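Stetus: datos de manipulación en oficinas

LÉEME del conjunto de datos
Versión del viernes, 11 de agosto de 2023

Stetus reúne episodios grabados en las oficinas de Prekosow mientras un brazo con pinza de dos dedos ayuda en tareas de puesto: abrir y cerrar cajones, apartar cables del paso, recoger lo que se cae debajo de las mesas. Lo publicamos con muchas ganas, porque llevamos desde abril viendo cómo cambia el día de la gente que trabaja allí y nos parece que merece la pena compartirlo entero, con los episodios torpes incluidos.

Contenido

Episodios: 2569
Episodios reservados para evaluación: 300
Vista: cámara en la muñeca, con los dedos de la pinza siempre dentro del encuadre
Anotaciones: tarea, resultado, intervención humana (sí/no), comentario libre
Entornos: despachos y recepción de Prekosow; sala de pruebas de Prikach

Los puestos se graban tal como están, con su teléfono de mesa, sus enchufes y sus cables por el suelo. ¡Es lo que más nos gusta del conjunto! Un cordón en espiral que cuelga de una mesa de canto curvo da más trabajo que cualquier cubo de colores.
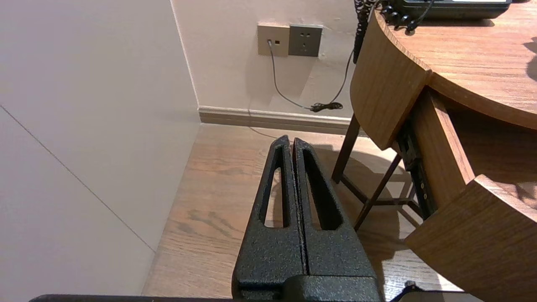
¿Quién decide qué tareas pasan al robot?
Las decide el personal de cada puesto. La lista se revisa cada dos semanas y cualquiera puede retirar una tarea, aunque el brazo la haga bien.

Qué ha cambiado en la oficina

Lo primero que pidió el personal fue dejar de agacharse. Recepción le pasó enseguida los cables y los cajones bajos, y se quedó con el archivo y la centralita. También ha aparecido trabajo nuevo: preparar el puesto, vigilar la sesión y escribir el comentario de cada episodio. Ese tiempo cuenta como jornada y hay que reservarlo desde el principio (en las primeras semanas no lo hicimos y se notó).

Limitaciones

Hay pocos episodios con luz artificial. El tramo grabado en Prikach, unos 2000 fotogramas sueltos, no lleva anotación de resultado. Los comentarios libres están sin normalizar.

Uso

Los archivos se leen con el cargador Nazari, incluido en la carpeta del mismo nombre. Para avisar de un error, indicad el número de episodio y la tarea.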